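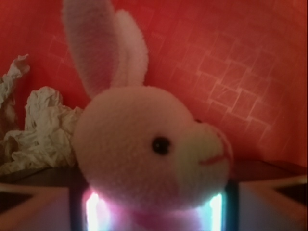
Chapter 8
Soft Toys and the Trouble with "Comfort"

Pick up any catalog of children's goods and count the adjectives. Soft. Snuggly. Gentle. Soothing. A plush rabbit with a stitched smile and a ribbon at its neck will collect all four before you reach the price. This chapter asks you to put the catalog down for a while and look at the toy.

The claims made for soft toys are large. They are said to help children sleep, to teach them kindness, to carry them through a first day at preschool or a night in a strange bed. Some of these claims may be partly true. Very few have been tested in a way that would satisfy a careful reader, and the ones repeated most often tend to come from people who sell rabbits.

Consider the sales booklet that the toy firm Brurnari sent to child care centers in December. It stated that 53 of the parents it surveyed had seen their child "calmed" by a plush animal. The booklet did not say how many parents were asked. It did not say what the child had been doing beforehand, or how long the calm lasted, or whether the parent was holding the child at the time. A tired child in a parent's lap will often settle down with a toy, a blanket or a wooden spoon. You will meet this kind of evidence again and again in this field, and you should get used to asking what is missing from it.

Annelore Teuber, who ran the toddler room at the Covdale center while she was writing her notes on play, took a cooler view. She kept a log of what children did with the soft toys on the shelf. Many entries record no tenderness at all. Toys were sat on, thrown, fed sand, and used to wipe a table. One rabbit was put to bed under a sheet of paper and then left there through lunch. "I would like to say she loved it," Teuber wrote. "I can only say she covered it up."

That last sentence is worth keeping near you as you read. What a child does with a toy can be seen. What the toy means to the child is a guess – sometimes a good guess, but a guess.

What makes it a face?

Look at how little goes into one. A round head, a muzzle that pushes forward, a glossy black eye, a short line of pink thread. Turn up the ends of the thread and adults will say the animal is happy. Keep it straight and the same adults will call it shy. The rabbit has no opinion either way. Czesław Chmielewska has argued that these features are designed for the buyer, who is grown up and standing in a store, and that we know much less about what a baby makes of them. Chmielewska may push the point too far (babies do look at faces, and they start early), but the question is fair. Section 2 of this chapter takes it up.

Color deserves the same suspicion. Pale pink and white are often called calming. Calming to whom? Ask for the study. You may be handed a paint chart.

Does the fabric matter?

Here the ground is a little firmer. Fuzzy cloth feels different from smooth cloth, and children rub, pinch and chew it in ways we can watch and write down. Even so, a child who rubs a long ear between two fingers might be soothing herself, or might be bored, or might have found a loose thread. Good notes leave room for all of these.

Before you read on

Borrow a soft toy and write down what you see and feel, using no word that names a feeling. Leave out "cute," "sweet," "friendly" and "sad." Most students find this harder than they expected – the first draft usually has a "cheerful" in it somewhere. Keep your page. You will need it for the exercise at the end of Section 2, where you will compare it with a passage from the Tunton classroom diaries.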